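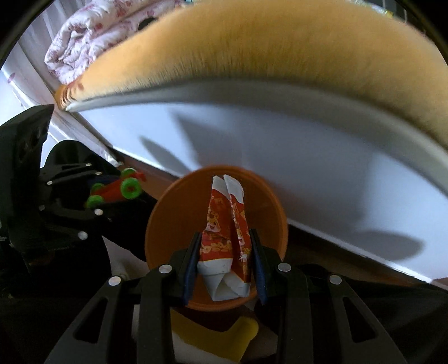 ## About Mulletti

Mulletti is a boatbuilding and repair company serving owners of small and medium-sized craft. The business was founded in 1874 as a builder of wooden rowing boats for the inshore fishing trade, and it has worked from the same stretch of waterfront ever since.

The company is organised into 3 departments: new construction, repair and refit, and winter storage. Each has its own foreman and its own workshop, and all of them report to the yard manager, Daithí Gallagher.

### New boats

Two models are in regular production. The Celer is an open day boat intended for sheltered water and is supplied with either tiller or wheel steering. The Tak is a heavier boat with a small forward cuddy, favoured by anglers and by harbour authorities. Both are built to order. Şükran Sarıgül has been responsible for hull design since the Celer was first drawn, and customers are welcome to discuss changes to the layout with her before an order is confirmed.

### Repair and storage

The yard undertakes work in timber, aluminium and glass-reinforced plastic. Engine servicing is carried out on the premises under Malachy Kinsella. Covered and open storage is available for up to 300 boats -- owners are asked to reserve a place before the start of December, when the slipway closes for maintenance.

### Management

Muireann Mulligan has been managing director since the retirement of Enda Mac an tSaoi, who remains on the board. The company is privately owned and has no outside shareholders.

General enquiries should be made in writing to the yard office. Visits to the workshops are by appointment only, and visitors are required to report to reception on arrival.

Page last revised 18 May 2021.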